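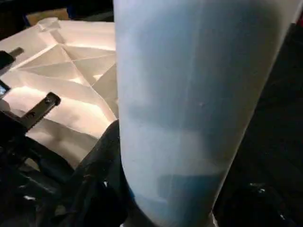

Mebrat Tamiru wants to know if plastic garden furniture can really be brought back once it has gone grey and chalky, or if she should give up and take the lot to the tip.

Keep it, Mebrat! I love this job. Most tired outdoor plastic has a skin of grime, algae and sun damage on top, with perfectly good plastic underneath, and you can get a long way down to it in a morning with things from the kitchen cupboard. I did the whole set at our place in Dunne in July 2021 and it's still in use (a bit scuffed, but so am I).

What you need
A bucket of warm water and washing-up liquid
Bicarbonate of soda
200 ml white vinegar
A soft brush and an old toothbrush
Wet-and-dry paper, 400 grit and 3000 grit
Plenty of old cloths

Before you start
Give each piece a good push and twist. Plastic that creaks is usually fine, but hairline cracks where a leg joins the seat mean it isn't safe to sit on any more, however clean you get it. Pick a shady spot too, or the soap dries on before you can rinse.

Step 1. Wash off the loose dirt
Brush down dry first and evict the spiders. Then wash with the soapy water from the bottom up, which stops dirty streaks running over dry plastic and setting there. Rinse well.

Step 2. Do the undersides
Everyone skips this and then wonders why there's green water dripping on their shoes the next time it rains. Turn everything over and get the toothbrush into the ribs and corners. Folded leaves, old webs, half a snail, it all lives in there.

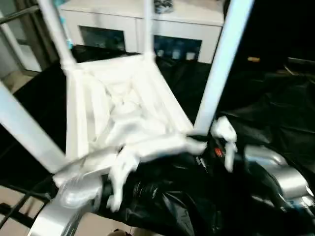 Step 3. Tackle the green
Mix the vinegar with the same amount of water, wipe it on, leave it for 17 minutes (my egg timer is stuck at that, 15 or 20 would do) and scrub. Rinse it all away. Please don't ever mix vinegar with bleach, the fumes are dangerous.

Step 4. Paste for the stains
Stir bicarb with just enough water to make a thick paste. Rub it over tea rings and grey patches with a damp cloth, in small circles, and rinse. Orla Mac Suibhne, from the Cunis allotments, swears by leaving the paste on overnight under a wet cloth, and on old berry stains I think she's right.

Step 5. Smooth the chalky bits
Keep the paper wet and go gently with the 400, then work up to the 3000 for a bit of shine. Test somewhere hidden first. Coloured plastic can end up patchy, so I only do this on white.

Step 6. Dry and store
Dry with a cloth and stand in the air for an hour or so. Mine go into the shed in November, stacked with a rag between each one to save the surfaces.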